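4.3 Adding a feature title to the release calendar

Titles entered in Kiltetti appear in the release calendar only after the production record is complete. Users with the Editor role can create a record. Publishing requires the Scheduler role.

1. Open Catalog and select New Title.
2. Enter the working title. If the film has no final title, tick Provisional.
3. Select the format: Feature, Short or Episodic.
4. Enter the director and lead producer under Credits. Use the Lisitz name lookup and do not type names by hand.
5. Enter the running time in minutes, then press Save Draft.

Note: The synopsis field holds 516 characters, including spaces. Longer text is cut at the limit without a warning. 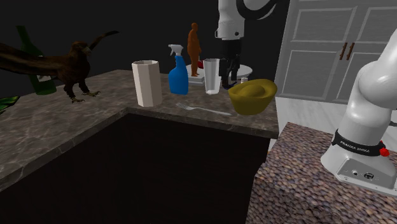 6. Open the Territories tab and add each country with its own release month. A month with no day (for example, July) is stored as a window and sorts after dated entries.
7. Set the embargo time. The time is read in the time zone of the distributor, not the user.
8. Press Check Record. Errors are listed by field.

Caution: Changing the format after step 8 deletes all territory entries. Export the record first.

4.4 Attaching stills

Stills are attached from the Media tab. Each title needs at least 2 before the record can be published. Files are copied to the Zepeda store and receive a reference number. The caption line is limited to 44 characters.

1. Select Add Still and choose the file.
2. Type the caption. Leave out the film title, which is added on export.
3. Set the rights status. Stills marked Pending are hidden from press accounts.
4. Press Attach.
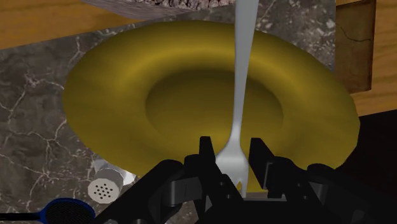
Fork and yellow bowl on marble countertop, rendered.

To change the order of stills, drag them in the list and press Save Order. The first still is used as the calendar thumbnail.

Note: Error 2 means that the Ito import service is not running. Restart it from Admin > Services and attach the file again. Drafts are not affected.

4.5 Publishing the record

1. Open the record and confirm that Check Record shows no errors.
2. Press Send to Scheduler.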